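Sunday, 4 pm. Table setup, foam letters and plates

Unpacked the Verhoeven letter bag this morning and sorted it by color first, then by letter. 157 pieces in the bag, all lowercase. A few have dented corners from shipping but they lie flat. Kept the Bramo plates out of their box as well, so the two sets can share the brown table this week.

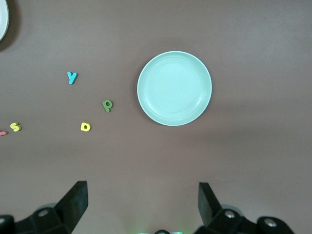 Colors are the main thing to settle before we print the new labels. Under the lamps on this table the Sandomier list does not help much – it calls half the set "sea". Went by eye instead. The y is turquoise-blue and the p is plain green, and next to the mint plate they are easy enough to tell apart. Yellow d and yellow s go in the same tray. Shadows are soft, fine for matching.

Still to do: the table top has darker streaks toward the right, try the Sturneck cleaner on a corner first. Letters go back in bin 69, plates on the shelf above. Reorder number for the letters is 1678, packs of 400 only – ask if they will split one.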